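Acheter un bras robotisé quand on n'est pas une usine

Budget, calendrier, mauvaises surprises : comment un fabricant de cuisines a préparé sa première commande

16 juillet 2022

Chez Kusine, fabricant de cuisines sur mesure, la question est arrivée par un client. Il dirigeait une résidence services et voulait savoir si ses futures cuisines communes pourraient recevoir un bras robotisé, fixé ou mobile, capable de ranger et de déplacer la vaisselle. Personne dans l'entreprise n'en savait rien. Avant de demander un devis, il a été décidé de travailler en simulation, avec un plan de travail, un évier, des meubles et quelques récipients.
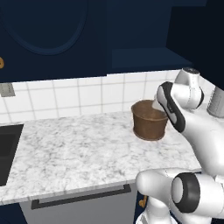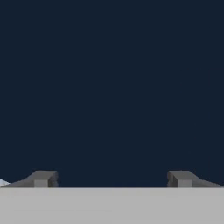
En simulation : la pince au bord d'un pot brun posé sur le plan de travail (première vue), et les deux doigts écartés au-dessus d'une surface gris clair (seconde vue).

Rosemarie Mühlbauer a été chargée du dossier en janvier. Elle vient des achats, elle a passé quinze ans à négocier des charnières et des panneaux, et elle tient à ce que cela se sache. « Je ne suis pas roboticienne. Je sais lire un devis et je sais quand il manque une ligne. »

Il en manquait plusieurs. Le premier devis, établi par l'intégrateur Neagu, comportait le bras, son contrôleur et deux jours de mise en service. La pince était en option, de même que le socle et la formation. Le deuxième, celui de Tikier, semblait nettement plus cher, jusqu'au moment où elle a remis les deux offres dans le même tableau. L'écart tenait presque entièrement à la pince, aux doigts de rechange et à une extension de garantie.

Son tableau est resté simple. Une colonne pour l'achat, une pour l'installation, une pour ce qui revient chaque année. La troisième est celle que l'on oublie, selon elle. On y trouve la licence du logiciel, la visite de maintenance, les pièces d'usure et les heures de la personne qui s'occupe de la machine. Pour les doigts de pince et leurs garnitures, Kusine a inscrit 2 000 euros par an. Pour le petit outillage et les câbles, 1 000 euros. Les deux montants ont été discutés, puis conservés.

La simulation a un coût, elle aussi. Kusine disposait déjà des plans de ses meubles en trois dimensions, mais il a fallu les alléger, leur donner des dimensions exactes et placer les poignées au bon endroit. L'entreprise a réservé 60 heures de bureau d'études à ce travail. Keder, un petit bureau spécialisé, s'est occupé du modèle du bras et des essais de saisie.

Une saisie par le bord, sur un récipient ouvert, pose des questions très concrètes à l'acheteur. Quelle ouverture faut-il à la pince ? Quelle épaisseur de paroi peut-elle prendre ? Reste-t-il assez de place entre le poignet du bras et les meubles hauts ? La dernière question a pesé sur la commande. Le modèle envisagé au départ avait une portée confortable, mais ses articulations prenaient beaucoup de place sous les placards. Un bras plus court obligeait à rapprocher le socle du plan de travail, donc à revoir le passage devant les meubles.

« On choisit d'abord la pince, puis le bras, puis l'endroit où on le pose », résume Rosemarie Mühlbauer. Elle avait commencé dans l'autre sens.

Keder a réalisé 100 essais pour chaque récipient retenu. Le bureau les a rendus avec une réserve écrite : un résultat en simulation aide à comparer deux configurations, il ne garantit pas le comportement d'une machine livrée. Les frottements, le poids exact des objets et la souplesse des garnitures y sont approchés. Kusine a donc prévu une période d'essai sur site avant le paiement du solde. Neagu a accepté la clause. Tikier a demandé un acompte plus élevé en échange.

Le calendrier a été la partie la moins agréable. Les délais annoncés pour le bras et ceux annoncés pour la pince ne coïncidaient pas, et aucun des deux fournisseurs ne voulait lier sa livraison à celle de l'autre. L'acheteuse a fini par découper la commande en lots : d'abord le socle et l'alimentation électrique, que l'atelier pouvait préparer seul, ensuite le bras et sa pince, commandés ensemble auprès d'un même intégrateur. Elle a payé un peu plus pour n'avoir qu'un seul interlocuteur.

L'analyse de risques figure sur une ligne séparée – elle y tient. Un bras présenté comme collaboratif doit être évalué avec son outil et dans le lieu où il travaille, et une cuisine partagée n'est pas un atelier fermé. Les vitesses ont été abaissées dans les hypothèses de calcul. Le temps de cycle s'allonge d'autant, ce que le client de la résidence a admis sans difficulté.

Reste la question de la location. Tikier la propose, avec reprise du matériel à la fin du contrat. Sur une courte durée, la formule paraît raisonnable pour une entreprise qui découvre le sujet. Au-delà, l'achat redevient plus avantageux, à condition que la machine serve. Kusine n'a pas encore de deuxième client pour ce type d'installation et la direction doit se prononcer à la rentrée.

En attendant, les meubles du catalogue sont repris un par un dans la bibliothèque de simulation, en commençant par les meubles bas et les éviers.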